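Gravar demonstrações por teleoperação: arrumar peluches num cesto

Última revisão: março
Autora: Sânziana Cozma

Pré-requisitos: braço calibrado, comando de teleoperação emparelhado, câmara de cabeça a transmitir para o gravador Kedarness. O procedimento aplica-se a superfícies deformáveis (cama, sofá). Para mesas rígidas, usar o perfil de contacto normal.

1. Preparar a superfície
Esticar o lençol sem eliminar as pregas. A política precisa de ver tecido irregular no treino. Colocar o cesto à esquerda, aberto para cima, e os peluches perto dele, dentro do alcance do braço. Recolher o braço para fora do campo da câmara e guardar um fotograma de referência.

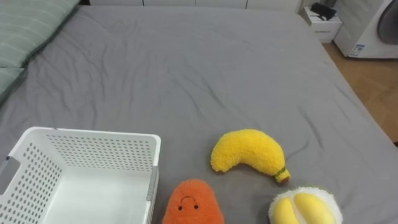
Hnat Zakharchenko comentou que, com o perfil de mesa, os dedos se enterravam no colchão antes de o limite de força disparar, e perguntou se convinha subir a altura mínima. Convém: 5 mm acima do valor de mesa, definidos em «Limites > Z mínimo». Não alterar o limite de força para compensar.

2. Definir o episódio
Um episódio começa com o cesto vazio e termina com todos os peluches lá dentro e o braço recolhido. Duração máxima: 38 segundos. Se o operador a ultrapassar, o gravador fecha o ficheiro e marca-o como incompleto.

3. Teleoperar
Abrir a garra antes de iniciar a descida. Aproximar na vertical, fechar devagar e levantar até ultrapassar o bordo do cesto antes de deslocar para a esquerda. Entre um objeto e o seguinte, voltar a uma posição alta, com a garra aberta. 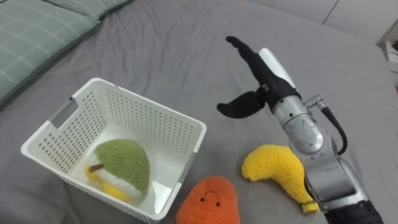

Manter essa posição durante quatro décimos de segundo, no máximo. Pausas mais longas ensinam o modelo a parar a meio da tarefa. Se uma preensão falhar, repetir a aproximação sem interromper a gravação; as correções são dados úteis.

4. Variar
Mudar a ordem de recolha e a orientação dos peluches a cada episódio. Deslocar o cesto a cada bloco de 50 episódios e guardar novo fotograma de referência.

5. Rever
Descartar episódios com mais de 4 tentativas no mesmo objeto ou com perda de imagem. Exportar os restantes com a etiqueta «cama_cesto» e confirmar que os tempos do braço e da câmara coincidem.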